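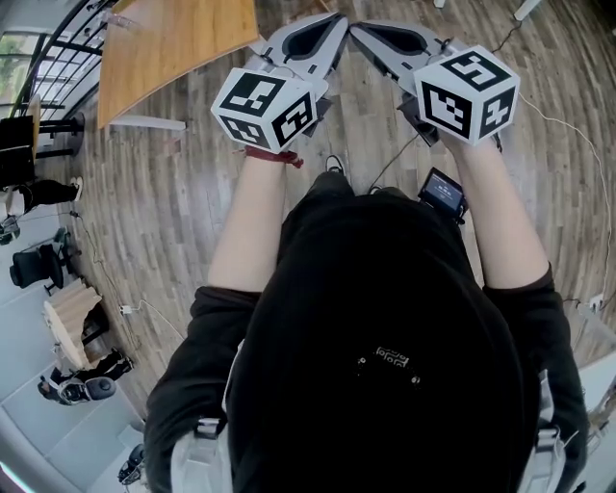 工单标题:姐姐和妹妹被系统合并成一个人,新郎多出一位
状态:已解决(提交人要求保留意见)
优先级:高(提交人填的是"王朝存亡",下拉菜单里没有这一项,已代为归入"高")
产品:Jaramillo 家谱插件,装在 Jarkeck 王室资讯站上
提交人:Wenceslao Zepeda,Jarkeck 编辑部
处理人:Abundio Medrano,Jaramillo 技术支持

提交人描述:

你们好。我们站的 Arner 家族专题出了问题。背景先交代一下:Arner 家的大公主九月办婚礼,二公主同月也办婚礼,教堂是同一座,证婚的主教是同一位,据说连花都是同一家送的。双喜临门,流量也双喜临门,编辑部上下都很高兴。

昨晚我把妹妹那场婚礼录进后台,点了发布,然后去吃饭。回来一看,家谱页上两位公主只剩一位,名字是姐姐的,头像是妹妹的,名下挂着两位丈夫,两段婚姻都显示"存续中"。读者评论区已经很热闹了。有一位读者写了很长的留言,从教会法的角度论证这桩婚事无效,文献引得比我们的正文还齐。还有人问 Arner 家是不是修宪了。

请尽快处理。Arner 家的新闻官是看我们网站的,我知道他看,因为上回我们把王太后的帽子写成"鸟类题材",他当天就来信了。

复现步骤:
进入后台,打开"婚礼"栏目,新建一条。新娘选 Arner 家二公主,新郎选 Pistico 家那位,地点选大教堂,月份选九月,保存,发布。打开家谱页。倒吸一口气。

预期结果:两位公主,各一位丈夫。
实际结果:见上。

——

处理记录

09:10 Medrano
您好,工单收到。请问问题出现前有没有改过插件设置?浏览器缓存清过了吗?

09:14 Zepeda
没改过设置。缓存清了。我还换了电脑、换了手机,并请我母亲在她家打开看了一眼。她看到的也是两位丈夫。她认为第二位更好。

09:31 Medrano
谢谢,也谢谢令堂。请把后台的人物总数和家谱页显示的人数各发一份给我。总数在"数据"页最上面,显示人数在图的右下角,小字。

09:48 Zepeda
全站人物总数 684。Arner 专题这棵树,后台说应有 57 人,图上显示 56 人。也就是说少了一位公主。我想这个结论不需要技术支持也能得出,但既然您要,就给您。

10:05 Medrano
57 和 56 这个差别有用。它说明记录没有被删掉,只是显示的时候两条叠成了一条。您的二公主还在数据库里,请放心。

10:07 Zepeda
我转告编辑部了,大家松了一口气。能让她出来吗?

10:40 Medrano
查了日志,原因大致清楚。插件有一个"自动去重"功能,防止同一个人被录两遍。它比较这几样:姓氏、父母、婚礼地点、婚礼月份。几样都相同,就判断为同一个人,名字不同时按"昵称"处理。两位公主姓氏相同,父母相同,教堂相同,月份相同。系统于是认为二公主是大公主的昵称。

10:44 Zepeda
所以在贵公司的软件看来,姐妹俩同月出嫁是一种笔误。

10:52 Medrano
我们设计这个功能的时候,参考的主要是普通用户家庭。普通家庭一般会把两场婚礼错开,让亲戚缓一缓。

10:55 Zepeda
王室的亲戚不用缓,他们本来就住在各种婚礼上。我随手翻了一下来宾名单,两场基本是同一批人,有几位连礼服都没换。

11:20 Medrano
请先做一个临时处理:后台"工具",找到"去重",选"暂停",再点"重新生成家谱"。生成期间请不要编辑任何人物。

11:37 Zepeda
做了。两位公主都回来了,谢谢。但是现在两位公主一位丈夫都没有。Pistico 家的那位新郎出现在树的最上方,和十二世纪的开国大公并排,中间有一条虚线。虚线是什么意思?

11:45 Medrano
虚线表示"关系待确认"。

11:46 Zepeda
我也觉得待确认。

12:02 Medrano
请问重新生成期间有没有人编辑过人物?

12:09 Zepeda
问了一圈。有一位同事趁这个工夫给新郎补了头衔。他说他看到了我贴的"请勿编辑",以为指的是别人。他补得倒很完整,Pistico 家的头衔里有一个是十二世纪册封的,他把册封年份填进了"生年"那一栏。

12:15 Medrano
那就对了。系统认为新郎生于十二世纪,按年代把他排到了最上面。

12:16 Zepeda
保养得不错。

12:30 Medrano
请把他的生年改回来,头衔的年份应该填在"头衔"标签页里的"册封"栏。改完保存,先别生成,等我这边把两条婚姻关系重新挂好。

13:55 Zepeda
改好了。午饭时间收到 Arner 家新闻官的来信,措辞非常客气,客气得我读了两遍才看出他在生气。他问二公主殿下"目前在贵站的状态"。我回复说殿下一切安好,正在由技术人员恢复。写完觉得不妥,但已经发出去了。

14:20 Medrano
婚姻关系已从备份里恢复。大公主那条没有问题。二公主那条缺一个字段:婚礼类型。您录入时选的是什么?

14:26 Zepeda
菜单里有"世俗"和"宗教"。他们先在市政厅登记,后来在教堂行礼,所以我两个都想选,它不让,我就空着了。

14:33 Medrano
这种情况请建 2 条婚礼记录,一条世俗,一条宗教,再用"属于同一婚姻"连起来。说明书里有写,在附录。

14:35 Zepeda
附录我看过。那一页举的例子是一对夫妇离婚后又和同一个人复婚,我当时以为这种事跟我们无关。后来想了想,跟我们站还是有关的,只是跟这位公主无关。

15:10 Zepeda
建好了,连起来了。现在打开专题页:两位公主,各一位丈夫,十二世纪恢复平静。右下角显示 57。截图已附在邮件里。请您先别关工单,我让别的同事也看看。

15:42 Zepeda
有同事发现一个小问题。点开二公主的页面,"姐妹"一栏写的是她自己。

15:50 Medrano
这是合并时留下的残余。打开她的人物页,"亲属"标签,把那一条删掉,再手动添加大公主。两边都要加,系统不会自动补另一边。

15:58 Zepeda
为什么不会自动补?姐姐的妹妹,她的姐姐就是姐姐,这个推理我外甥都会。

16:06 Medrano
以前会自动补。后来有用户反映,他家兄弟俩多年不来往,哥哥承认弟弟,弟弟不承认哥哥,要求只显示单向。我们就改成手动了。

16:09 Zepeda
这条我收回,是我见识少。我们数据库里至少有三个家族用得上。

16:30 Zepeda
两边都加好了,显示正常。评论区那位懂教会法的读者也注意到页面改了,他表示遗憾,他续篇都写了一半。

16:48 Medrano
好的。下面是处理小结,请确认:

原因:自动去重把同姓、同父母、同教堂、同月份的两条新娘记录判为一人。
附带原因:重新生成期间有人编辑,新郎生年误填为头衔册封年份。
处理:暂停去重;改正生年;恢复婚姻关系;世俗与宗教仪式分别建记录并关联;清除"姐妹"栏残余。
建议:Arner 专题长期关闭自动去重。站内同姓人物超过 56 位的家族也建议关闭,这类家族重名、重教堂、重月份的情况都比较多。

16:57 Zepeda
小结确认,有一处意见。"附带原因"里请不要写"有人",编辑部现在互相看的眼神不太对。写"编辑部"就行,大家一起担着。

17:03 Medrano
已改为"编辑部"。另外,产品组看了这张工单,打算在去重之前加一个提示框,问一句"这两位是同一个人吗?"。

17:05 Zepeda
早该问一句了。提示框里的默认选项请设成"不是"。我们站接下来还要录 Pistico 家的双胞胎,生日相同,父母相同,目前还没订婚,但编辑部已经有人在押同一天了。

17:12 Medrano
双胞胎的话,请在录入前先来开一张工单。

17:14 Zepeda
好。今天那位补头衔的同事想问,十二世纪那个头衔现在填在"册封"栏里,为什么页面上显示成了"逝世"。

17:16 Medrano
请他先不要动。我看一下。

17:39 Medrano
是显示标签的翻译错了,中文界面里"册封"和"逝世"两个标签贴反了。已在服务器端改正,刷新即可。麻烦顺便检查一下其他有头衔的人物。

17:51 Zepeda
检查了。新郎已经复活,他父亲也复活了。原先显示为某年"册封"的几位老大公,现在正确地去世了。工单可以关了,意见保留。

17:52 系统
工单状态变更为"已解决"。如七个工作日内问题再次出现,直接回复本邮件即可重新打开。

联系 Jaramillo 技术支持 | 版权所有 Jaramillo,保留一切权利 | 返回顶部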